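How a Robot Lab Decides What to Buy
A reader for young visitors
Published by the Lollura Learning Center. Last reviewed 21 June 2026.

When people think about robots, they often think about metal arms and flashing lights. Before any of that can be used, somebody has to make a plan and decide how to pay for it. This page explains how a group that works with robots chooses its equipment. The group in our explainer is called the Tultik project. Its members teach robots to do small jobs on a table, such as putting a pen into a box.

Words to know
Budget: a plan for how money will be used.
Equipment: the tools and machines needed for a job.
Gripper: the part of a robot that takes hold of things. Some grippers are made to be held in a person's hand.
Spare: an extra part kept ready in case another one breaks.
Quote: a letter or message from a seller that tells the buyer what something will cost.
Supplier: a company that sells equipment or parts.

Start with the job
A good plan starts with a question: What is the work? If the work is lifting heavy boxes in a warehouse, the group will need a strong machine and a great deal of floor space. If the work is moving a pen, a small gripper and a table may be enough. The Tultik project writes down the job in one sentence before it looks at any prices. The sentence for this year reads, "Pick up small things found on a desk and put them where they belong."

From that sentence, the planners can make a list. They will need something to grip with. They will need things to pick up. They will need a flat place to work, and good light. Each of these goes on its own line, and each line gets a price.

Some lines on the list cost a lot and some cost very little. A pen and a clear plastic container can be bought at an ordinary store. Gripper fingers are different. They have to be the right shape and size, and they have to fit the rest of the tool.
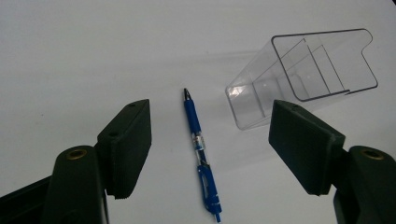

Why does a robot group buy more gripper fingers than it needs on the first day?
Fingers touch everything the robot picks up, so they wear out sooner than most other parts. Having spares ready means that work can go on while a new set is ordered.

Needs and wants
Every item on the list is sorted into one of two groups. A need is something the job cannot be done without. A want is something that would be nice to have. The planners at Tultik mark needs with an N and wants with a W.

Sorting can be harder than it sounds. Is a second gripper a need or a want? That depends on the job. A person can slide a coin into a piggy bank with one hand, but opening a jar usually takes two. If the robot must learn jobs that use two hands, the second gripper gets an N. If it only has to learn jobs for one hand, the second gripper gets a W and waits until next year.

Members of the group do not always agree. When that happens, they go back to the sentence that describes the job and read it aloud.

Asking for prices
Once the list is sorted, the group asks suppliers for quotes. It is a rule at Tultik that any large item must have quotes from at least two suppliers. Last August the group needed new gripper parts and wrote to two companies, Wundum and Brito.

Wundum offered a set of parts for 147 dollars. Brito offered a similar set for 80 dollars. At first the choice looked easy. Then the planners read both quotes to the end. The Wundum set came with screws, spare pads and delivery. The Brito set had none of these, and the parts would take nine weeks to arrive.

The planners added the cost of screws, pads and delivery to the Brito price. The two totals came out close together. The group chose Wundum, mostly on account of the nine weeks.

Young readers can use the same method at home. When two things have different prices, look at what is included with each one. Batteries are a common example. A toy that needs batteries and comes without them costs more than the number on its tag.

Costs that are easy to miss
New planners often remember the machines and forget the smaller things around them. The following lines appear on the Tultik list every year.

Cables. Many tools need power, and many send information to a computer. Each cable must be long enough to reach.
Power strips. One wall outlet is seldom enough for a whole work area.
Tables. A table must be steady, and it must be a good height for the people who use it.
Table coverings. Large sheets of paper are cheap and can be changed when they tear or get marked.
Storage. Parts that have no shelf or box are soon lost, and lost parts must be bought again.
Time. People need time to learn a new tool. Time is paid for too, even though it does not come in a package.

The group also sets aside a small amount of money for surprises. Out of every 100 dollars in the budget, 20 dollars is saved for things that break, arrive late or turn out to be the wrong size. If no surprises come along, the money goes toward something on the W list.

Buying tools that people can hold
A full robot arm costs a great deal of money. For this reason, many groups begin with grippers that people hold in their own hands. A person does the job with the gripper, and the tool can record how it was done. Later, a robot can use those recordings to learn the same job.

For planners, hand-held grippers have several points in their favor. They cost less than whole arms. They can be carried from one table to another. More than one person can be trained to use them in the same week. There is also something to think about on the other side of the page: people get tired. A plan that uses hand-held tools must include breaks and enough trained people to share the work.

The things to be picked up are planned with care as well. Tultik chooses desk items that are easy to replace, such as pens and small organizers. If one cracks, another can be put in its place the same day.
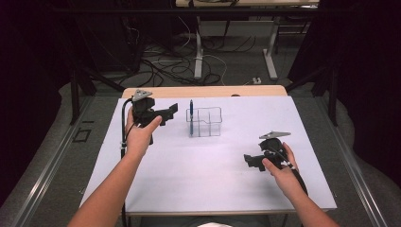
Two hand-held grippers at a work table, with a pen standing in a clear organizer box.

Checking the plan
When the list is finished, it is given to a person who did not help write it. That person reads each line and asks three things. What is it for? Is there one here already? Where will it be kept?

The second question saves a surprising amount of money. One year the list asked for a box of screws, and the reader found the same screws in a drawer in the next room. The line was crossed out.

After the check, the director of the project signs the plan and the orders are sent. When packages arrive, each one is opened and compared with the list. A missing part is reported to the supplier right away — most suppliers allow only a short time for this. The date of arrival is written next to the item, along with the place where it will be stored.

Looking after what was bought
Buying is only one part of planning. Equipment that is kept clean and put away properly will last longer, and money that is not spent on repairs can be used for something else. At the end of each month, the Tultik group looks over its tools. Screws are tightened. Worn pads are changed. The number of spares is written down so that more can be ordered before they run out.

Try it yourself
Choose a job that you would like a robot to do in your classroom. Picking up crayons is one idea. Write the job in one sentence. Then make a list of everything the robot group would need, and mark each line with an N or a W. Ask an adult to help you find prices for three of the items. Add them together, and remember to set some money aside for surprises.

Trade lists with a classmate when you are done. Read each other's lines and ask what each thing is for and where it will be kept.

Teachers may copy this page for classroom use. A blank planning sheet is available at the front desk of the Lollura Learning Center.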